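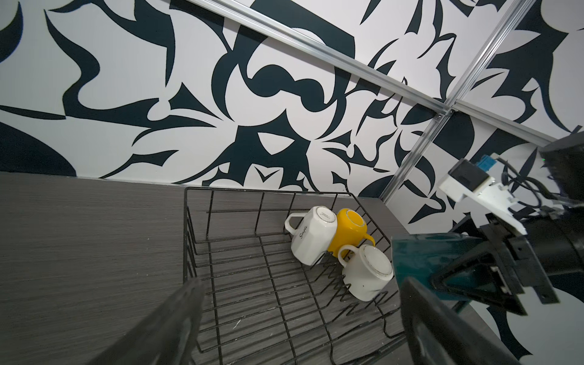 Mugs in the rack: upside down or not?

marjan_s
Moved the wire rack to the worktop by the patterned wall on Friday. Do people leave mugs base up until they're dry, or turn them over after a bit? Mine keep a puddle in the foot.

Kaiwen Shi
Base up, always. Tilt them against a wire and the puddle runs off. Sixteen years of doing it that way.

danang_w
Disagree. Base up on a flat floor traps steam inside. I dry mine by hand and put them straight in the cupboard. 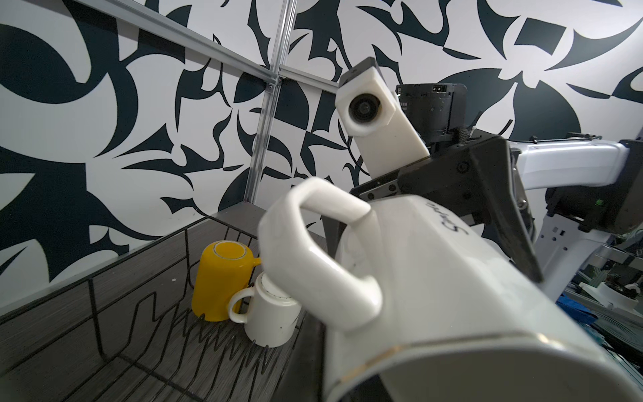

White mug with the gold rim, yellow one behind in the rack.

Kaiwen Shi
It's a wire floor, Danang. Air gets in underneath.

danang_w
Some air. My Tostell rack is wire as well and the mugs still smell shut in by morning.

marjan_s
Would gold rims mark if they stand on wire? I have two I'd like to keep nice.

Ayana N
I wouldn't risk it. Put a folded tea towel under those two and leave the plain ones on the wire. Change the towel daily.

danang_w
A towel under them is worse for air than anything.
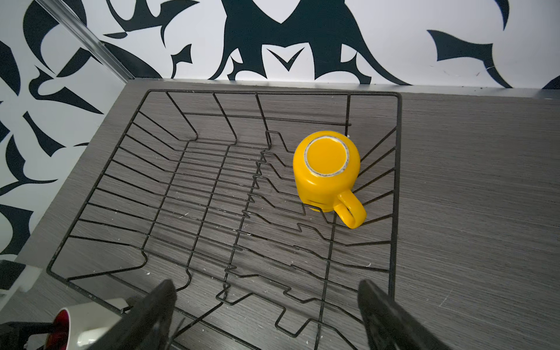 Flarnside Kitchen and Home Club

Ayana N
Then hand dry the gold ones and rack the rest. The zigzag bits are for plates, so I keep mugs to one side of them.

marjan_s
Will try that. Yellow one can stay where it is.

Kaiwen Shi
Still say tilt them.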